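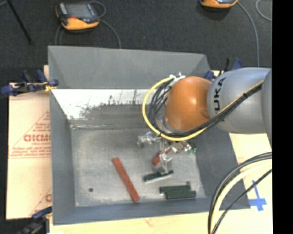
June 2022 -- Retro weekend at Pumerness, workshop notes

Met with Imani and Man-sik about the costume parade and the music evening. We keep the parade on the main street, start at the bakery corner and finish at the lake stage. Last year the distance was too long for the small children, so I cut it to 700 meters.

The old sound desk hums on channel 11. I changed the cable, same hum. I changed the power socket, the hum is lower but I still hear it. Man-sik thinks it is a ground problem. To check again with the lights off.

Bands: Flarkley confirmed for the first night, 45 minutes. Alcantara want to play later than we offered. Dennis will call them, I do not want to promise anything before the town answers about the noise hour. 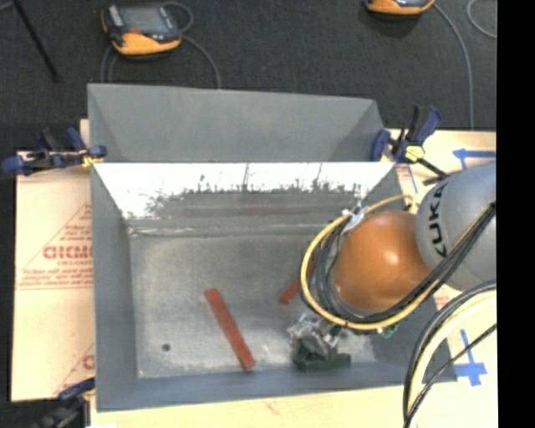 The neon letters for the stage need new transformers, two of them at least. Tobias has found a seller but the delivery is in August, too late for us. For now we paint the letters and put a lamp from the front. I made a test with pink paint on the letter P -- it looks good from about 10 meters, from close it is ugly.

Roller skates: sizes for adults are enough, children's sizes are not. Ask Ansel if Tredard still rents them.

Still open: rain plan, parking for the bands, who brings the mirror ball.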